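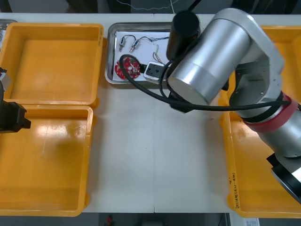 Sorting table with yellow-orange bins and a paper-lined steel tray of small electronic components.

Sallidgate Technical Collections: Component Sorting Gallery
16 February 2018

The Sallidgate Technical Collections received the Dhillon bequest in November. It consists of 1,023 catalog lots of wiring, connectors, and small electrical parts, most of them gathered over a long career in instrument repair. This page presents the sorting stage of the work, which is directed by Simão Bettencourt, Keeper of Small Components.

The table
Sorting is carried out on a white surface, against which thin wires and small metal parts are easily seen. Parts awaiting identification are placed in a stainless-steel tray lined with plain white paper. The paper is replaced after each lot, and any loose fragments found on it are kept with the lot record.

The components
Two small cylindrical components with threaded metallic bodies lie on the paper, each connected to thin wires. Beside them is a loose tangle of red, yellow, and blue wires. Wires are not cut or straightened at this stage, and attached parts are cataloged together under one number.

The bins
Open plastic bins with rounded corners are used to divide the lots by type. Each bin may hold up to 40 lots before its contents are transferred to permanent storage in Room 2.

Access
Lots that have completed sorting may be consulted by appointment. Requests should state the catalog number and the purpose of the visit. Material from the Fidolitz and Binulex series is not yet available to readers.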